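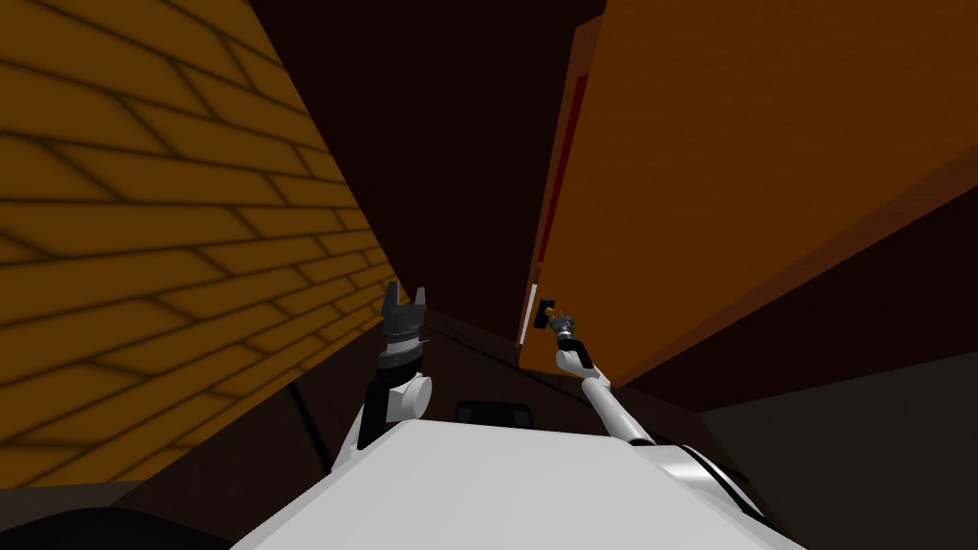

Selim Eren

Posted 2024-07-01

Hello all. I am collecting examples of door opening in simulation for the Tremumley set, and I would like advice before I continue. The corridor is the brick one from the Saraç house. I drive the right arm to the handle by hand controller and the left arm stays up, out of the way. I have 203 episodes now. Of these, 86 have a pause near the handle while I correct the wrist. Should I delete the ones with the pause?

pluswood_fan
I would cut them. A policy trained on pauses learns to stand still in front of the door. We had this problem in February and it cost us a whole training run.

Ekrem Ateş
I do not agree. The correction after the pause is the most useful part of the episode. Trim the waiting and keep the movement.

Selim Eren
Thank you both. I attach a view of the approach, which is the part where I am slow.

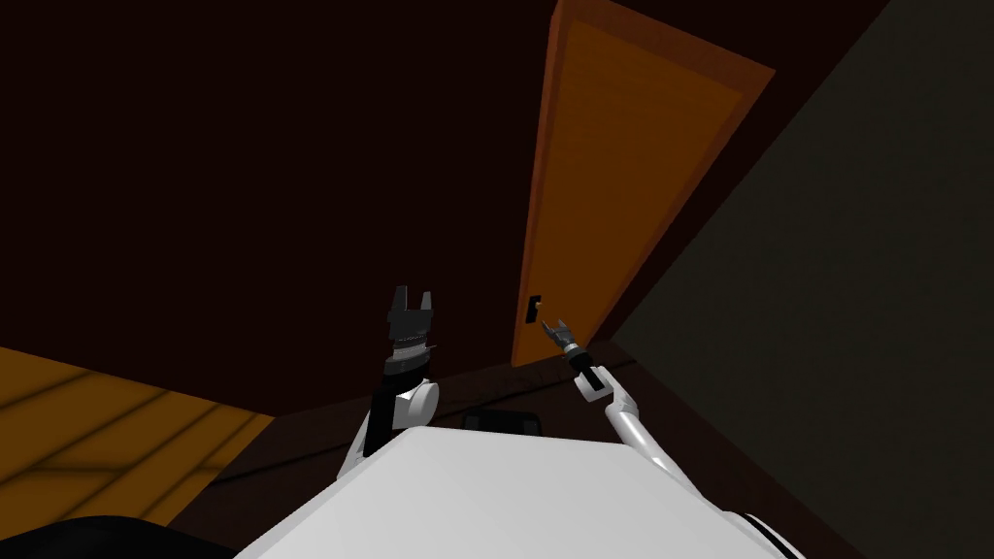 Right gripper a short distance from the handle, left arm raised.

pluswood_fan
It is also very dark in there. Do you change the lights between episodes? If not, I think the lighting is a bigger problem than the pauses.

Selim Eren
Not yet. I have only 2 light settings and I used the same one each time – this was lazy of me. I also record from the gripper, so I will check those views too.
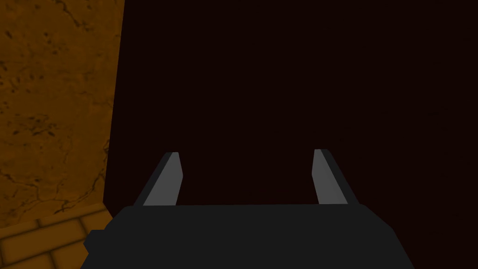

dodatlow_2
How many operators should record the same task?

Ekrem Ateş
At least 2, if you can find them. Each person has a habit in the way they come to the handle, and the model will copy the habit together with the task.

pluswood_fan
I still say one good operator is better than two nervous ones. But trimming is fine for me, if somebody checks the cuts by eye.

Selim Eren
Then I will trim first and ask a colleague to record the next part. I will write again when the new episodes are ready.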